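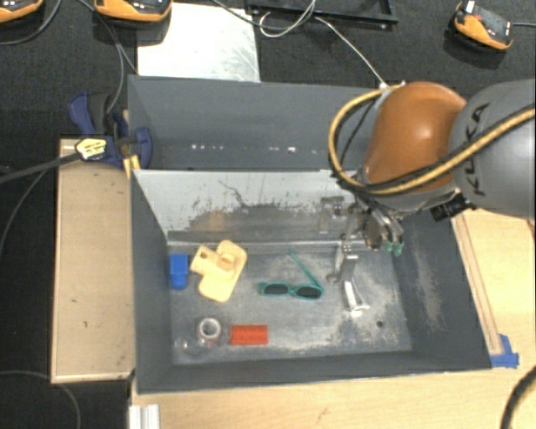
About Wemodico

Hello! I'm Ye-rin Yeo, and Wemodico is my evening language school, two rooms above a bakery (yes, it smells wonderful, and yes, you will get hungry by the second half). I started it after years of teaching in big colleges where I never learned half my students' names.

We teach Korean and Spanish, from complete beginner up to people who just want to argue about films for an hour. Groups are small, never more than 5, and you'll talk from the very first lesson – badly, at first, and that's fine by me!

How it started

My first group met in my kitchen one February with a borrowed whiteboard and not enough chairs. One of them still comes. We moved to the rooms on Druvska Lane when my neighbours got tired of hearing verb drills through the wall, and I've been painting and repainting the stairs ever since.

The library

There's a shelf of roughly 500 books to borrow, mostly novels and comics, plus a few cookbooks with suspicious stains. Take what you like and bring it back when you've finished.

Coming along

Lessons start at 6.30pm. Your first one is free, so drop me a line through the contact page and tell me which language you're after. The door is the green one, and the bell sticks, so give it a good push.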